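Fladeditz Gripper Comparison: Interim Progress Report

Reporting period ending 18 Jun 2025
Submitted under the Clakov small equipment grant

Summary

The first gripper is through its full set of trials and the second is partway. Spending is within the grant. We are asking for one change to the plan, set out under Changes Requested, and we expect to deliver the final comparison on the original schedule.

Purpose of the work

The grant pays for a side-by-side trial of 2 grippers, the Voyle and the Zellolach, on light household goods that are hard to hold. The first group of objects is woven baskets. They give under pressure, their rims are uneven, and when they are nested the fingers have to take one rim and leave the other alone. Our earlier work used rigid boxes and told us little about any of this.
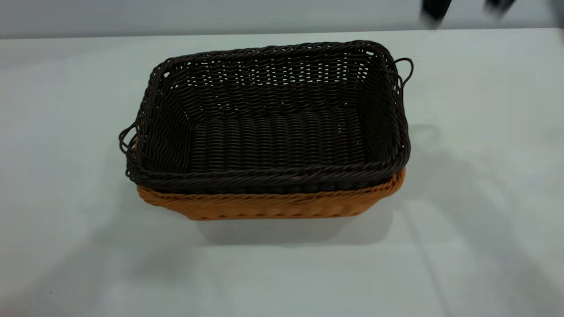 Prepared by the Fladeditz project office
Interim report to Clakov, equipment program

Work completed

The plan calls for 1000 attempts with each gripper. The Voyle has done its 1000. The Zellolach was mounted late because the adapter plate came with the wrong hole pattern and had to be sent back. Its trials are running now and will be finished in July.

Every attempt follows the same script. The arm starts from a set position above the table, moves to the basket, closes on the rim, lifts, holds, and sets the basket down. With nested baskets the inner one has to come out and be placed beside the outer one. The operator marks the attempt as a pass, a partial or a fail before the next one starts. A partial means the basket left the table but tilted, slipped or dragged the other basket with it.

Findings so far with the Voyle

Single baskets gave few problems. Most of the fails came from the nested pair. The fingers are thick at the tip, and if the approach is a little low they go down between the two walls and spread them, and then both baskets come up together. Raising the approach height cured most of this but led to more slips on the twisted braid at the rim.

We also tried picking by the looped handles at the ends of the brown basket. This works when the loop stands clear. When it lies close to the wall the fingers push it flat. We have left handle picks out of the main count and will report them in a separate table.

Camera results

The fixed camera has been reliable. It gives a steady view of the tabletop and we use it to settle any attempt the operator was unsure about.

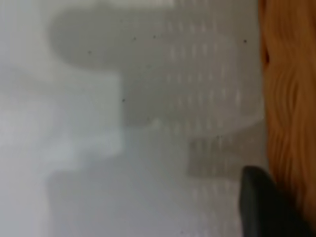 The wrist camera needs more work. At close range it loses focus, and the open weave and anything else with small regular gaps confuses the edge finder. The software will sometimes put the rim of a basket where there is only a shadow. We have added a check that compares the wrist estimate with the fixed camera and stops the arm if they disagree. The check slows each attempt slightly, and it was switched on partway through the Voyle trials, so the timing figures before and after it will be listed separately.

Motion blur is the other problem. Frames taken during fast travel are of little use for locating a rim. We tested a short pause above the table before the final approach and the estimates improved. The pause is now part of the script for both grippers, and a set of Voyle attempts will be repeated with it so that the comparison is fair. 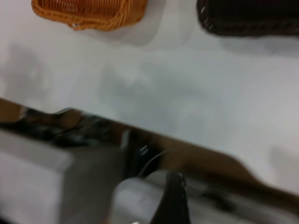

Cable routing on the wrist was also reviewed. A loose cable can catch when the wrist turns to its limit, and we lost some time to resets in the early trials. A clip has been ordered. Until it arrives we are limiting wrist rotation in software.

Spending

Spending to date is $3508. This covers the Voyle gripper, the adapter plate, the baskets and a replacement lens. The Zellolach is on loan and only the return shipping will be charged to the grant. No further large purchases are planned.

Changes requested

We ask to drop the wire baskets from the second group of objects and use soft fabric bins in their place. The wire baskets we bought have sharp ends that mark the finger pads, and worn pads would affect everything tested after them. The change does not affect the budget.

Next steps

Finish the Zellolach trials. Repeat the Voyle attempts with the pause. Fit the cable clip and remove the rotation limit. Start on the second group of objects once the change above is approved. Attempt logs and the operator's notes can be sent on request.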